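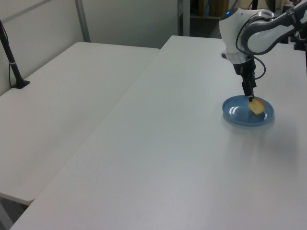

*Arm and two-finger gripper over the blue plate, with a small piece of food that looks like a wedge of apple.*

## Budgeting for a second robot arm for a food-handling bench: what should be included beyond the arm?

**Asked by Gwendolyn Quintanilla, 10/21/24** | Tags: budgeting, grippers, food handling, procurement

Our department operates one robotic arm at a bench where small portions of food are moved to and from plates. The work is part of a study on meal assembly for residential care kitchens. We have been invited to submit a capital request for a second bench of the same type, and the request must be final by the end of March.

The first bench was purchased before I took up my post, and the records are incomplete. I have the invoice for the arm and a later one for fingertips, and very little else. The finance office will not accept a second claim for items omitted from the original request, so I should like to submit a full list on this occasion.

I should be grateful for guidance on the following points:

- Which items are most often left out of a request of this kind?
- Is it reasonable to share one gripper between two benches in order to reduce the cost?
- How much should be set aside for fingertips and other parts that wear?

We have preliminary quotations from two suppliers, Kulden and Drumen. Kulden quotes the arm alone. Drumen quotes the arm, the controller and one gripper as a single line, and declines to separate them. The table and the plates will be bought locally.

---

### Answer 1 (accepted)

I have prepared three requests of this type for a teaching kitchen and would offer the following.

The arm is generally the easiest part of the budget to defend and the rest is where requests fail. Please ask both suppliers for a quotation set out under the same headings, even if Drumen will only mark an item as "included". Without this your finance office cannot compare them. The headings we use are:

| Heading | Notes |
|---|---|
| Arm and controller | Confirm that the controller is new and of the current version |
| Gripper and mounting plate | The mounting plate is often quoted separately |
| Fingertips | At least two full sets at the time of purchase |
| Cables and cable clips | Ask for the length from wrist to base |
| Table | Must bear the arm at full reach without movement |
| Camera stand and lighting | Glossy plates reflect overhead lights, so allow for a diffuser |
| Installation and safety review | Frequently missing altogether |
| Training | State the number of staff |
| Service contract | Price years two and three now |

I would not share the gripper. We attempted it for one term. Each change took 20 minutes including the checks, and the staff soon stopped making the change unless instructed to do so. The saving did not survive the first repair, when both benches were idle for 16 days.

For wearing parts, our bench uses around 700 pounds a year, the greater share of it on fingertips. Soft fruit is gentle on the tips themselves, but juice finds its way into the joints and the cleaning routine shortens their life. You should ask each supplier in writing which cleaning products are permitted. Our first set was ruined by a spray that was in ordinary use elsewhere in the building.

Please also look at the cable at the wrist on your existing bench. It forms an open loop beside the joint in your photograph. A set of clips costs very little, and a replacement cable from our supplier was invoiced at 1393 pounds with fitting — a sum we had not budgeted for.

**Comment from Gwendolyn Quintanilla:** Thank you. The table of headings has been sent to both suppliers. Drumen has now agreed to price the gripper separately.

---

### Answer 2

Get the Bansal gripper, it is cheaper and we have had no trouble with it. Not sure whether it fits the Kulden arm. You would need to check.

---

### Answer 3

**Devendra Agarwal**

I agree with the accepted answer in most respects and wish to add two matters.

First, the delivery period. Our order through Rastomis was approved in one financial year and delivered in the next, and the funds had to be requested again. If your rules on carrying money forward are strict, obtain a written delivery date before the order is placed and ask what remedy applies if it is missed.

Secondly, consider whether the second bench must be identical to the first. A matching arm allows spare parts to be held in common, and your staff will need less training. We bought a different make to save money and now hold two sets of everything. I would accept a higher price for the matching model, within reason, and state the grounds for it in the request.

I would place less weight than the first answer does on the service contract. Ours was not used in the first two years.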